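Section 6. Folding Knit Shirts

6.1 Scope

Shirt folding is one of two laundry tasks supported in this release of the Varach task guide. The other, flat towels, is covered in Section 5. Read this section before you assign shirts to the Elura cell without an operator present.

A machine can fold a knit shirt today under limited conditions. The shirt must be clean, fully dry, right side out and placed by a person. The machine cannot yet take a shirt from a mixed basket, find the sleeves and fold it at a rate that would replace a person at the same table. Section 6.6 gives the measured rates.

6.2 Before You Start

1. Confirm that the towel routine in Section 5 runs without a stop. Shirts use the same grip settings, and a fault in one will show up in the other.

2. Clear the tabletop of lint and loose thread.

3. Set table lighting to diffuse. Direct lamps cause glare on a white top and hide the edges of light-colored shirts.

4. Inspect the finger pads. Replace a pad if the facing has lifted at a corner or can be moved with a fingernail.

5. Load the garment profile. Use KNIT-S for T-shirts and KNIT-L for sweatshirts. Do not use the towel profile for shirts. It does not look for a collar.

CAUTION: Keep hands out of the space between the fingers while the cell is enabled. Press HOLD before you straighten a garment by hand.

6.3 Dark Garments

Black and navy shirts need separate treatment. On a dark knit, one layer and two layers look nearly the same to the vision system, and an inner fold line can be lost. The collar is the most reliable landmark because the rib stands above the body fabric and has its own texture. A chest print is the second most reliable. It fixes the front of the shirt and, in most cases, which way is up.

If the profile asks for a landmark, select the collar first. Select the print only when the collar is hidden.

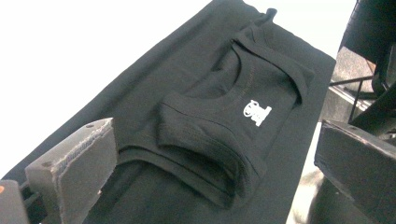
6.4 Fold Sequence

1. Place the shirt face up with the collar toward the back of the table. Smooth the body with the flat of the hand. Small creases are acceptable. A crease that runs under the collar is not.

2. Press START. The cell locates the collar and reports a confidence value on the panel. Continue if the value is 65 or higher. If it is lower, press HOLD, turn the shirt a quarter turn and try again.

3. First side fold. The fingers close on the shoulder and the hem of one side and carry both toward the center line. The sleeve travels with the side.

4. Second side fold. The same motion is repeated from the opposite side.

NOTE: The second side fold is the most common point of failure. The fingers may pick up the lower layer together with the upper one. If the whole shirt shifts on the table, press HOLD and restart from step 1. Do not try to resume in the middle of a fold.

5. Cross fold. The hem is brought up toward the collar. On KNIT-L the cross fold is made in two stages.

6. Release. The fingers open before they withdraw. If the fabric follows a finger as it leaves, increase the release delay by one unit and repeat with the same shirt.

6.5 Checking the Result

The cell does not grade its own work. An operator must look at each finished shirt during the first week of use, and at a sample after that. Reject a shirt if any of the following applies:

- a sleeve is showing outside the body
- the collar is folded under or pulled to one side
- the outline has a step larger than a finger width
- the fabric is twisted so that a side seam crosses the front panel

A rejected shirt may be returned to the table once. If it fails again, fold it by hand and enter the fault code in the log. Repeated handling loosens light knits and makes a third attempt less likely to succeed.

With a plain black shirt that has no print in view, check the outline first and the seam lines second. The edges read clearly against a white top. Seams and creases inside the outline may have to be viewed from a low angle.

6.6 Measured Performance

The figures below come from the Sarmiento trial, which ended in March. The trial covered 869 shirts on one cell. Shirts were placed by hand and judged by the list in 6.5.

First-attempt pass rate, printed shirts, light colors: 65 percent
First-attempt pass rate, plain black shirts: 46 percent
Operators required per cell during the trial: 2

Cycle time was not used as a pass condition. In every session a person folding at the next table finished ahead of the cell. Sites that need throughput should treat the cell as a trial installation and keep the hand-folding station staffed.

The lower rate for plain black shirts is due mainly to lost collars and double-layer grips. A later vision update is expected to address the first. The second depends on the pads and on the weight of the knit, and no date has been set for a change.

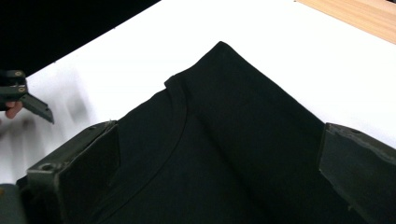

Charito Tolentino objects to the pass rates as a measure of readiness. In her review note she writes that a shirt placed flat and face up by a person is already half folded, and that the hard part of the chore is everything before step 1. She asks that the guide state the rate from basket to stack, or state plainly that there is none.

There is none in this release. Basket pickup was attempted at Londora outside the trial and was not scored.

6.7 Fault Codes

K1 Collar not found. Turn the shirt and restart.
K2 Grip empty. Check pad wear and table height.
K3 Double layer suspected. Press HOLD and restart from 6.4, step 1.
K4 Release incomplete. Increase the release delay.
K7 Garment outside work area. Move the shirt toward the center of the table.

Codes K5 and K6 are reserved.

6.8 Revision Record

May 21, 2019. Section 6.3 added. Pass rates for plain black shirts now listed separately. Reviewed by G. Dagdag and W. Maglaya.

Send corrections to the documentation desk with the section number and the garment profile in use. Hooded garments, button fronts and anything with a zipper remain unsupported.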